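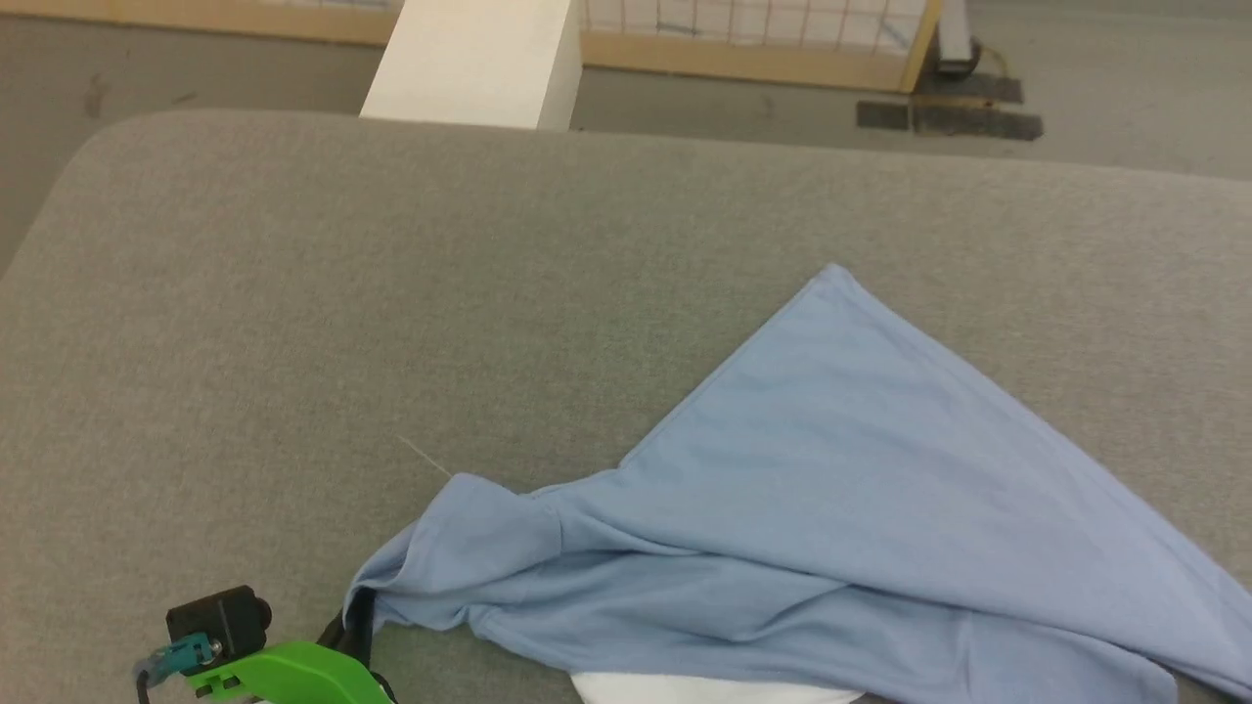
Why do robots find clothes so much harder than boxes? A box stays the same shape when you pick it up, so the robot can plan the whole job in advance. A shirt changes shape every time you touch it, and the plan is out of date straight away.

3 min read

I went to see Nuala Geraghty at Kurnholm in March, expecting to talk about folding. We barely got to it! Her team's method, Trano, is all about the bit before — finding an edge worth holding.

Older systems tended to grab the highest point of the heap and hope for the best. Trano looks for an opening or a hem, slides one finger in and closes the other against it. Then comes the part I loved: it gives the cloth a tiny tug and watches what moves. If the wrong bit moves, it lets go and has another look.

They trained it on 1623 grasps, all guided by a person, which sounded like loads to me (Nuala thinks it's hardly any). In the final test it got 33 garments out of 50 flat enough to fold. The old grab-the-top method, given the same pile, managed 21.

Saoirse Ó Briain, who ran the tests, reckons most of the misses come from thin knits, where two layers cling together and the fingers take both. Thick towels are a doddle by comparison. She'd like to try fingertips that can feel how many layers they've got — that's next on her list, once the paper is out of the way.

I went home and folded my own washing, very slowly, watching my thumbs.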